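Thread on the Skandido appeal, now that the written opinion is out. The question is narrow: when a service contract names two forums, which court hears a dispute over a fixed-term renewal?

Background. Rindedex leased warehouse equipment to Skandido under a master agreement. Clause 23 sent "all disputes" to the courts of Talldale. The renewal form, signed in January, sent disputes "under this form" to arbitration.

Skandido stopped paying after the renewal. Rindedex sued in Talldale. Skandido moved to compel arbitration. The trial judge denied the motion and Skandido appealed.

The panel reversed in part. Fees that fell due under the renewal form go to the arbitrator. Fees left over from the original term stay in court.

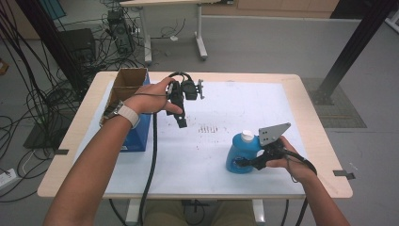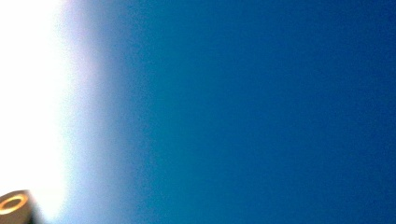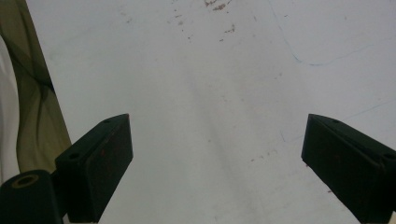

The reasoning turns on which document created the debt. The panel declined to treat the master agreement as controlling just because it came first or because it is longer (almost 200 pages with schedules, against a single page for the form).

It relied on Mwaipopo, where a later and more specific forum clause displaced an earlier general one, but only for obligations the later document itself created. See paragraph 41 of the new opinion for the test.

Rindedex argued that splitting the case invites inconsistent findings. The panel accepted the risk and said the parties had drafted their way into it. The court claims are stayed until there is an award – that part is discretionary and could be lifted.

Open point: late charges. They are calculated under the master agreement but run on renewal fees. The opinion sends them back to the trial judge without guidance.

Drafting note. If the renewal form is meant to follow the master agreement on forum, say so in the form. A general "all other terms remain in effect" line was in this one and did not help.

Rindedex can still ask for rehearing. No filing on the docket as of this afternoon.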